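Handheld grippers v teleop for tidying tasks: our numbers

grorcombe_lab
Right, promised I'd post this once the runs were finished. We collected the desk tidying demos two ways, half by teleoperating the arm and half with people just holding the grippers themselves, then trained the same policy on each lot. One from the head camera, then one from a gripper camera:

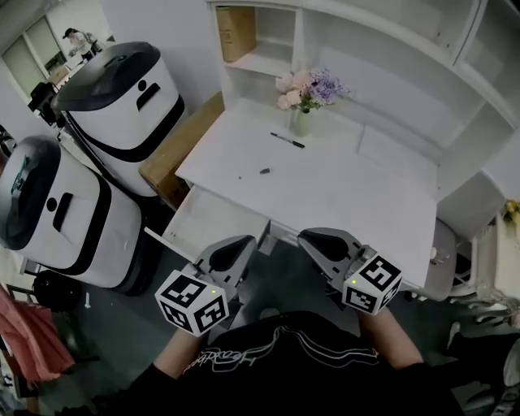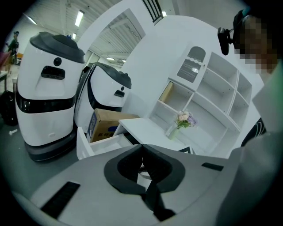

Page last changed: 10/07/2024

Same desk and the same little vase of flowers in both, if you're wondering how much the views differ. The handheld set came to 1678 demos. Teleop got us 900 in the same number of paid hours, so already a fair gap. Trained on 500 from each, the two policies came out about level on opening the drawer, and handheld was clearly better at putting pens away. I was chuffed with that!

pilldale_pete
Level on drawers surprises me. We had handheld come out worse on anything with a handle, people yank at silly angles the arm can't reach. Did you filter?

grorcombe_lab
Yep, anything the arm couldn't follow in simulation got binned. Aparecida Amaral wrote the check and it's stricter than I'd have been (we argued about it for most of April).

quintana
Then I don't buy the hours comparison, sorry. If you bin demos afterwards, you should count what's left. Is 1678 before or after?

grorcombe_lab
Before. Fair point. I'll dig out the after number, it's on the other machine.

quintana
Also how many test runs per policy? "Clearly better" is doing a lot of work there.

grorcombe_lab
50 each, vase put back in the same spot every time.

quintana
50 is all right for pens if the gap's big. For the drawer I'd say you can't tell either way, so "level" is generous.

Raphaël Bailly
Has anyone tried dropping the head view altogether? On Nirura we trained with the gripper cameras only and lost very little. The fisheye catches loads of the room anyway.

pilldale_pete
Tried it, hated it. Ours kept losing the drawer as soon as the gripper turned away from the desk. Might be our lens though, it's narrower than that one.

grorcombe_lab
Not tried it yet but it's an easy one to run, same data. Will stick it in the queue after the recount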